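Jarora forum help – playback ticket 352
Status: open, waiting on Flulanby hosting

So I went back to the music theory board in May to post my string quartet sketch, and the little score player cuts out at bar 9 every time. I hear the first phrase fine, then the cello drops away and the cursor keeps crawling along in silence. Same thing with the old Pietrzak waltz I uploaded ages ago!

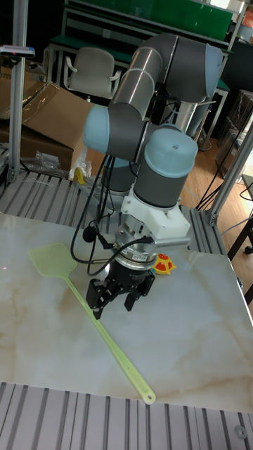 Arm over the white tabletop

Tried so far:
Cleared the cache. No change.
Swapped Jikex for the built-in sound set – now I get the cello back, but the violas sound like a doorbell.
Cut the score from 400 bars down to 200. Still stops at bar 9.
Set the audio buffer to 1000. It stopped a bit later, at bar 11, and I got all excited for nothing.

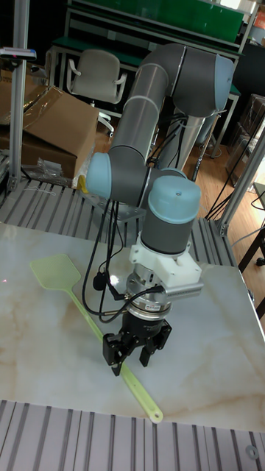 Gripper over the fly swatter handle

Update: I took out the tempo marking at bar 9 (a plain old ritardando, nothing fancy) and the whole thing played through with Jikex switched on. Put it back and the cello goes again. The waltz has a rit. in nearly the same spot, so I'm guessing the player chokes on those and the buffer only buys it some time.

I've sent both files to Flulanby. Can someone with a piano score that slows down somewhere give it a try and post what happens? Please say which sound set you're on.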